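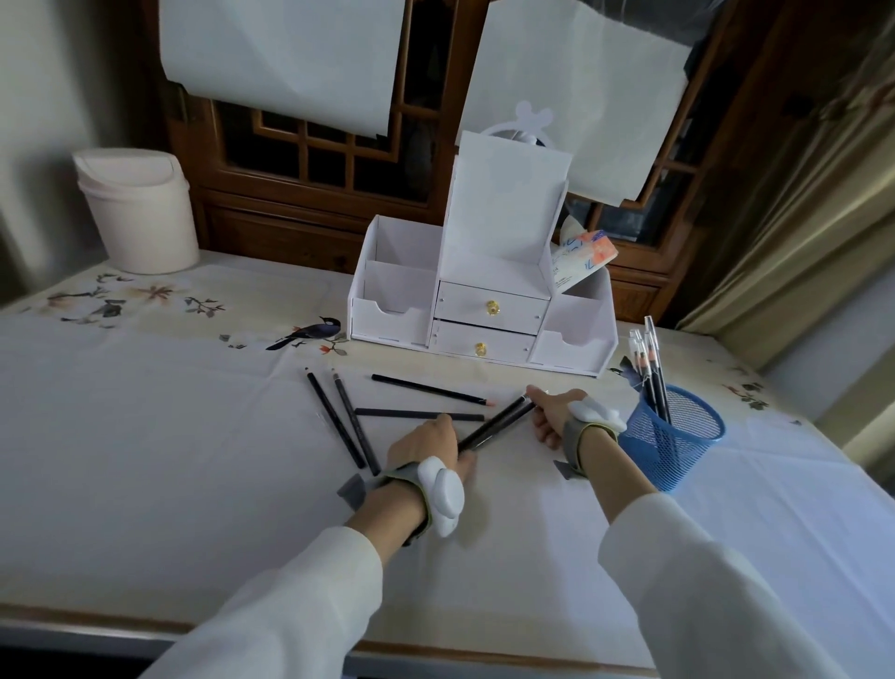 Onorura Community House, Homework Room Team

Tips for keeping the pencils and the desk in order

In our room at Nardale we have almost 400 pencils, and in January we decided to take better care of them. These are the habits which have stayed with us.

Take everything out of the pen cup before you start. Put the pencils on a light cloth, where dark ones are easy to see. Roll each one with a finger. If it jumps, it is perhaps bent or cracked, and it goes in the box for shopping lists.

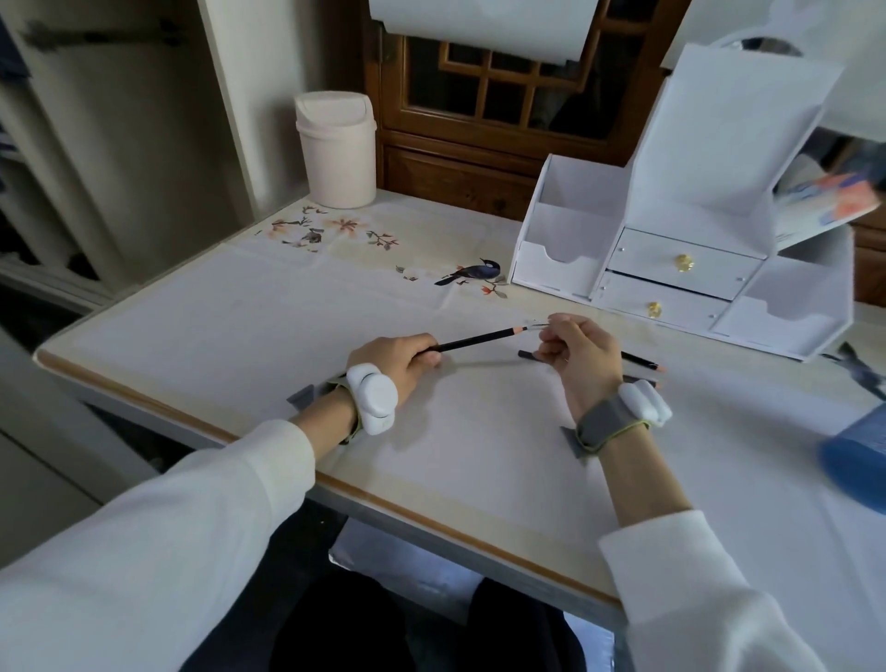 Checking the points, with the organiser at the back of the desk.

Sharpen slowly and turn the pencil, not the sharpener. Stop when the point is still a little thick, it breaks less. Empty the shavings at once, they make grey marks on a cloth which are difficult to wash.

When you collect the pencils, hold them upright and let them drop gently
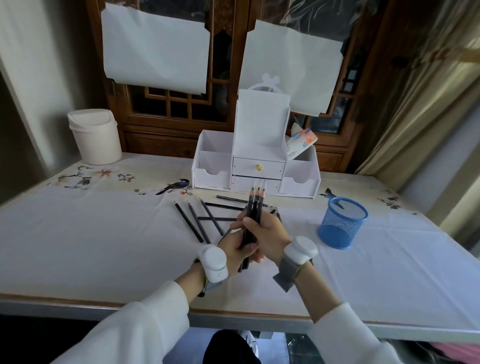
on the table, with the blunt ends down, until these are level. Then it is easy to see which have become too short. We keep those under 7 cm for the Pristlow market table, where people write prices with them. 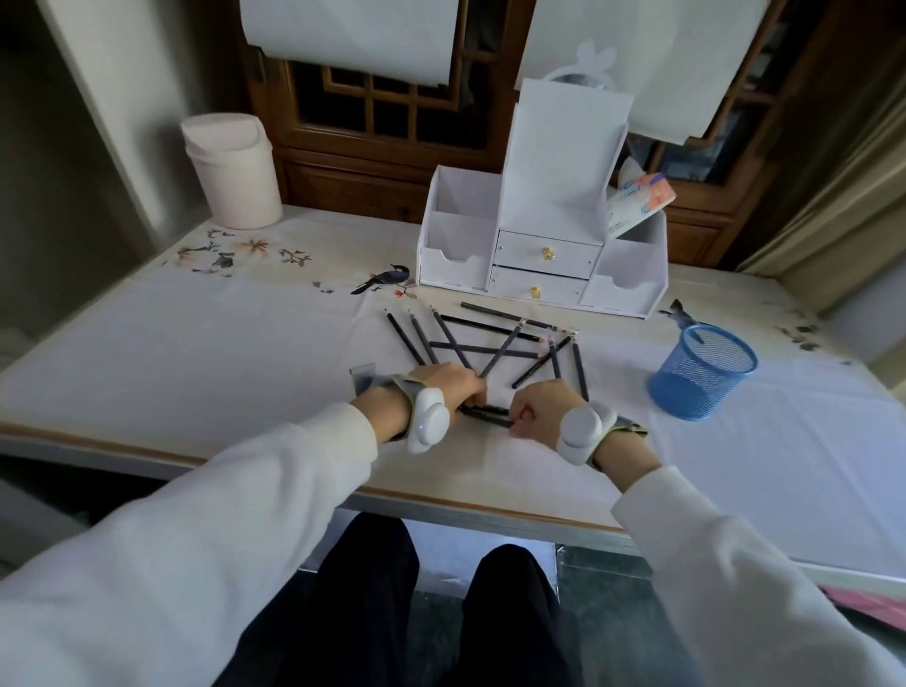 Children tidy better if they may play a little first. Give them five minutes with the pencils and then ask for all of them back. A star of crossing pencils is a good one to try, it needs two hands when you put in the bottom line. After this the pencils go in the cup and the erasers in the small drawers.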